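# Picking up cloth with a two-finger gripper: setup and tuning

These notes cover the second half of the laundry build at the Suststead workshop. The first half (mounting the arm, wiring the controller, homing) is assumed done. What follows applies to any parallel or angular two-finger gripper with a wrist camera, provided the driver lets you read finger position and limit motor current. Ours is called Dundau in the config files, so you will see that name in the parameters.

## Before you start

You need:

- a gripper with replaceable finger pads
- a wrist camera, fixed so that the fingertips sit inside its view at all openings
- a table or bench the arm can touch without faulting
- several garments of different weights, unfolded

Set the current limit before anything else. With no limit set, the fingers will drive into each other at full torque when they miss the cloth, and the pads wear out quickly. We run at 40 percent for shirts and 62 percent for towels and jeans.

## Step 1: Zero the fingers

Close the gripper on nothing at the lowest current that moves it. Record the position as `closed_empty`. Ours reads 3 on a scale that ends at 254 fully open. Repeat after every pad change. Ourania Zervas rewrote the driver so that it refuses to start a pick until this value has been saved in the current session, and I would recommend the same check in yours.

## Step 2: Find the table height

Lower the open gripper over a bare part of the table at slow speed until the arm reports contact. Back off until the load clears. Save that height. Do this at the four corners of the work area and fit a plane through the points. A single height will do on a flat bench, but most benches are not flat.

## Step 3: Choose the pick point

Cloth lying in a heap offers ridges and valleys. Aim for a ridge. The detector does not need to know what the garment is; it needs a raised line with lower cloth on both sides. We take the height map, smooth it, and keep the longest ridge that is clear of the edge of the work area. Set the wrist angle so the fingers close across the ridge, at a right angle to its length.

If two garments overlap near the pick point, move along the ridge away from the overlap. Color is a usable cue for this when the garments differ enough. Two white items are a problem we have not solved.

## Step 4: Approach and pinch

1. Open the fingers to the width of the ridge plus a margin on each side.
2. Descend vertically. Do not descend and rotate in the same move.
3. Stop just above the saved table height.
4. Close slowly at the current limit.
5. Wait for the finger position to settle before reading it.

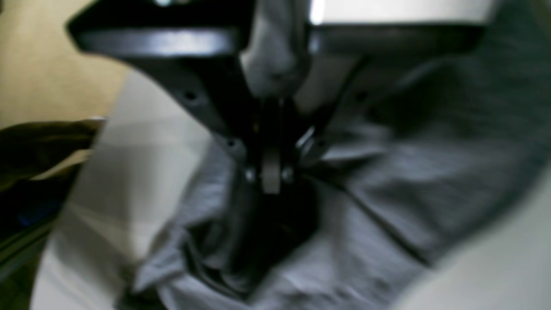

Compare the settled position with `closed_empty`. If the two match, the fingers have missed and the pick should be repeated with a lower stop height. A small difference usually means one layer. A large one means several layers, or a seam. Thin synthetics can read the same as a miss, so for those we skip the comparison and check the camera after the lift instead.

## Step 5: Lift

Raise slowly for the first part of the move, then pause. Read the finger position again. A drop toward `closed_empty` during the pause means the cloth is slipping -- lower it, open, and start over from step 3. Raising the current at this point rarely helps. By then the fold has already started to pull out.

Once the second reading holds, continue to the transfer height at normal speed.

## Tuning notes

- Closing speed matters more than force. A fast close pushes the ridge flat before the pads meet.
- Check the pad bolts weekly. Volkan Başaran found one loose on a Friday after we had spent most of the afternoon blaming the height map.
- Refit the table plane if the bench is moved, even slightly.
- Log both position readings for every attempt, including the failures. The thresholds in step 4 should come from your own log, and ours will not transfer to different pads.

The parameter file and the ridge finder are in the `phi` folder of the workshop repository. The towel settings there are still provisional.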